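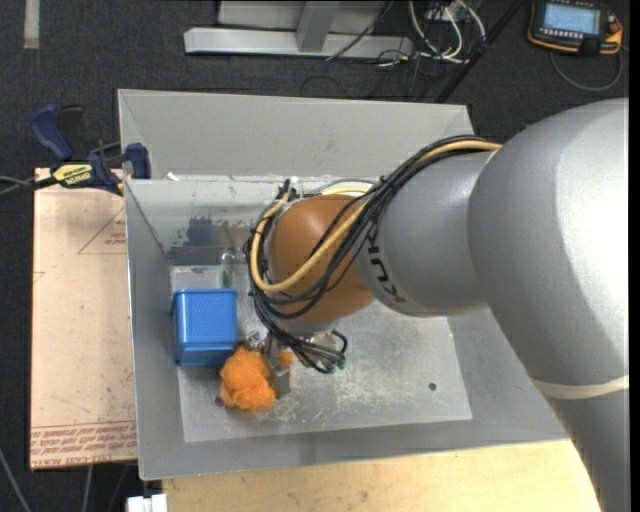
Istholm Storage rents units by the month at two sites, Skolberg and Bitden. These are the questions we get most at the front desk. Read the one on packing before you book, as it covers most of the trouble people have on moving day. Cables are a common case: tie them into a bundle with small black ties, and they will take up far less room in a box.

What sizes do you have?
Small units are 13 square feet and suit boxes and a bike. Larger ones go up to 1000 square feet at Skolberg only.

How old do I have to be to rent?
You must be 18 and have a photo ID.

When can I get in?
The gate code works from 6 a.m. to 10 p.m. every day. In December the Bitden gate closes at 8 p.m.

How should I pack?
Use boxes of one size where you can and put the heavy ones at the bottom. Leave a gap at the back wall. Drain mowers and other gas tools before you bring them in. Mattresses need a cover, which we sell at the desk.

What can't I store?
Food, plants, paint, propane and tires.

I forgot my gate code. What do I do?
Call the desk and press 2. We will ask for your unit number and the last four digits of your phone number.

How do I move out?
Give us ten days' notice in writing, empty the unit and take your lock off. Rent stops on the day the lock comes off.

Page updated 2022-01-27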